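Plenano Device Lending and Home Access: Frequently Asked Questions

Last revised 28/11/2021

These answers cover the Plenano lending program for students in grades 6 through 12 in the Drurkuvport school district. Elementary classroom tablets are handled by each school and are not part of this program. Where an answer differs from the paper handbook issued in January, the answer on this page applies.

ELIGIBILITY AND REQUESTS

Who can borrow a laptop?

Any student enrolled in grades 6 through 12 who does not have regular use of a computer at home. A computer shared among several people in a household does not count as regular use if the student cannot get to it on most school evenings. A phone does not count as a computer for the purposes of this program.

Does the family have to show proof of income?

No. The request form asks one question about home computer access and one about home internet access. Income is not asked for and is not stored. Eligibility for school meals is not checked against the request.

How many laptops are there?

The district holds 1,266 laptops in the lending pool. Of these, 600 are set aside for students who also need a mobile hotspot. If the hotspot group does not use its full share by the end of the first grading period, the remaining laptops go to the general list.

How do I submit a request?

Use the form in the family portal under Technology, or pick up a paper copy at the school office. Paper forms are entered by office staff and are placed in the queue by the date written on the form. One form is needed for each student, including siblings at the same school.

How long does it take?

Requests are processed in batches. Most are filled within nine school days. A request that is missing a signature goes back to the family and keeps its place in the queue for three school days.

Can a student borrow a laptop if there is already one in the household from this program?

Yes. Each eligible student may have one. Laptops are assigned to the student and not to the address.

THE EQUIPMENT

What is included?

One laptop, one charger and one sleeve. Each item has an asset tag with the same number. Students approved for internet access also receive a hotspot and a USB cable. A mouse is available on request. Headphones are not supplied.

What software is installed?

A web browser, an office suite, a text editor, a Python environment and the Golell client. Golell is the district's assignment system and is required for all computing courses. Students in the second-year programming course will also find a local database tool, which is installed when the roster is loaded.

Can students install other software?

Not directly. Student accounts do not have administrator rights. A teacher can ask for a package to be added for a class, and the package is then pushed to every laptop on that roster. Requests for single students are accepted if they relate to a course, a contest or an accommodation plan.

Does the laptop work without an internet connection?

Partly. The text editor, the Python environment and the office suite work offline. Golell stores work in progress on the laptop and uploads it at the next connection. Work is marked with the time it was saved, so an assignment finished on time and uploaded the next morning is counted as on time. Video lessons must be downloaded ahead of time from the course page.

How much data does the hotspot allow?

The plan has no fixed cap for school sites and for Golell. Other traffic is slowed after the monthly limit printed on the hotspot card. Hotspots shut off between midnight and 5 a.m. unless a parent asks for this setting to be changed.

Is web content filtered?

Yes, at all times and on any network. The filter runs on the laptop itself. Blocked pages show a code, and a teacher can use the code to request a review.

CARE, DAMAGE AND LOSS

Where should the laptop be kept at home?

On a desk, table or shelf. Do not run or charge it on a bed, under a blanket or on a pile of clothing. The air intake is on the underside, and soft material will close it off. A laptop with a blocked intake slows down first and then shuts off without saving. If there is no desk in the home, a tray, a large hardcover book or a cutting board gives a flat enough surface.
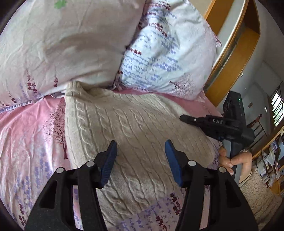 Sweater and bedding: soft surfaces are not suitable for charging.

What happens if the laptop is damaged?

Bring it to the school library with the charger. Do not attempt a repair and do not take it to a shop. Library staff log the fault and issue a loaner the same day if one is available. There is no charge for the first accidental damage in a school year. A second case is reviewed by the building technology lead.

What if it is lost or stolen?

Report it to the school office as soon as possible so that the laptop can be locked. For theft, a police report number is required before a replacement can be issued. For loss, the family may be asked to pay a part of the cost. Payment plans are available, and no student is removed from a computing course over an unpaid balance.

What about a lost charger?

Replacement chargers are held at each library. Chargers from other laptops may fit the port but should not be used - several supply the wrong voltage.

COURSES AND SUPPORT

Is a borrowed laptop needed to take a computing course?

No. Every assignment in the introductory course can be finished on the lab machines during class or during open lab. Borrowing a laptop is optional, and teachers do not see who has borrowed one.

Which schools offer computing courses?

All three high schools offer the introductory course. The second-year course runs at Santoro High School and is open to students from the other two by bus transfer. Middle schools offer a one-semester elective in grade 8. The transfer form is in the course catalog, not in this portal.

Does a student need experience to enroll?

No. The introductory course assumes that the student can type, save a file and find it again. Students who are unsure of these can attend the short session held in the library in the first week of each semester.

When are the labs open?

Open lab runs after the last period on every full school day. Hours are posted on the lab door and in the portal. Labs are closed on early-release days.

Is help available in languages other than English?

The request form and the care sheet are available in four other languages from the school office. Phone interpreting can be arranged for any call to the help line. Ask for it at the start of the call.

When must the laptop be returned?

By the last day of the school year, with all tagged items. Students enrolled in a summer course keep theirs until that course ends. Graduating seniors must copy their files before returning the laptop, as the drive is erased at check-in.

Who do I contact?

For requests and eligibility: Tegwen Jarman, program coordinator, through the message tool in the family portal.

For course content and Golell accounts: Gianni Colombo, computing curriculum office.

For faults and damage: the library at the student's own school. Please have the asset tag number ready - it is on the underside of the laptop and on the charger.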